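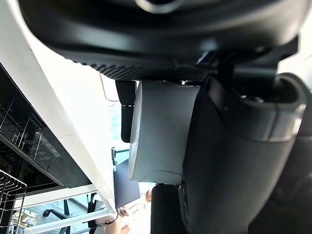
Sarley College – Department of Mechanical and Electrical Technology – Student Project Reports

Open Day Visit to the Truddale Robotics Lab
Report for the second-year project course, May

1. Purpose of the visit

Our project group is designing a gripper for a small robot arm. The task we were given is to pick up light, round household items without crushing them. By the middle of the term we had two designs on paper and no good way to choose between them. Our course supervisor suggested that we go to the open day at the Truddale lab, where a robot arm is used for kitchen and household tasks, and watch how a working gripper deals with objects like the ones in our list.

We prepared a list of questions before we went. The main ones were how the gripper holds a round object, what the wrist camera can see during a hold, and how much the people running the arm have to correct it by hand.

2. The visit

We left campus at 8:15 a.m. and took the train to Sulton, then the local bus to Truddale. The open day ran from 10:00 a.m. to 3:00 p.m. and was split into short sessions, with a new group let in for each one. The sign-in sheet had reached 97 when we got there.

Our session was 20 minutes long. The first part was a talk on safety and on how the arm is controlled. The rest was a demonstration with time for questions. Visitors stood behind a line of tape on the floor, and the staff asked us to keep bags and coats on the hooks by the door. One staff member ran the arm and another answered questions.

The lab calls its work on household objects the Huaranga project. It has been running for three years. At the time of our visit the project log had 609 recorded grasps in it, counting both good ones and failed ones. The staff told us they keep the failed ones on purpose, and that they look at those first when they change something on the gripper.

3. What we saw

The gripper is black, with long fingers joined to the wrist by links and pivots. In the hold we looked at most closely, it has a light gray cylinder between its parts. One long link comes down over the right side of the cylinder and gets narrower toward the bottom. There is a pad with a fine texture below the cylinder.

The texture on the pad was of interest to us because both of our designs use smooth rubber. We asked about it and were told that the lab tried smooth pads in the first year and had trouble with paper and thin plastic sliding out. They changed to textured pads and have stayed with them. They replace the pads when the pattern wears down, and the pads are held on with two screws so this takes only a few minutes.

The second thing we noted was the view from the wrist. We had planned to put our camera close to the fingers, looking along them. From that position a lot of the view is taken up by the gripper itself. The right side of the cylinder goes behind the link, and the housing covers much of the top. What is left over is mostly on the left, where a white edge, a dark appliance front and part of the floor can be seen at a steep tilt. This would be a problem for our software, which expects to find the full outline of the object before it closes.

The third point was the light. A white surface next to the gripper came out so bright in the camera view that it had almost no detail, while the dark parts of the gripper kept only their highlights and a few edges. Our own test bench is also white. We had not thought of this as something that could matter.

4. Answers to our questions

How does the gripper hold a round object? The staff said that they close slowly and stop at a set motor current, and that they do not use a force sensor in the fingers. The limit is set by hand for each type of object. For soft items it is set low and the arm is moved more slowly after the pick.

What can the camera see during a hold? Less than we expected, as described above. The lab uses the wrist camera mainly for the approach. Once the fingers are closed they rely on finger position to tell whether something is still there. If the fingers close past the expected width, the grasp is logged as failed.

How much is corrected by hand? This depends on the task. For a simple pick and place the operator mostly watches. For anything near a rack or a door, the operator steers the arm the whole way. We were told that wire racks are hard because thin bars do not show up well in the depth data.

We also asked about cost, but the staff could only give us prices for parts bought a few years ago, so we have left them out of this report.

5. Changes to our project

After the visit the group met and agreed on the following changes.

Gripper design: we will go on with design B, the one with two long fingers. Design A has a wide shell around the object and would block even more of the camera view.

Pads: we will print a mold with small ridges and cast new pads from the same rubber we have now. The smooth pads will be kept so we can test both on the same items.

Camera: the mount will be moved farther out to the left and turned in toward the fingertips. This makes the wrist wider – 3 cm on one side – and we need to check that it still clears the frame of the test bench.

Bench: we will cover the white top with a matte gray sheet and fix the camera exposure so that it does not change between tests.

Software: the outline check will be done before the fingers move in. After closing, the program will use finger position, in the way the lab does it.

6. Problems and limits

A single short session is not much to base a design on. We saw only a small part of what the lab does with the arm, and we did not see the arm drop anything, so what we know about failures comes from what the staff told us. We also forgot to ask how often the arm is calibrated. An email with that question has been sent and the answer will be added to the final report.

The measurements we took of the gripper were done by eye from behind the tape and have not been used in our drawings.

7. Next steps

The new pads should be ready to test within two weeks. The camera mount has been drawn and is waiting for a slot on the printer. Test results for both kinds of pads, with the full item list, will be in the final report.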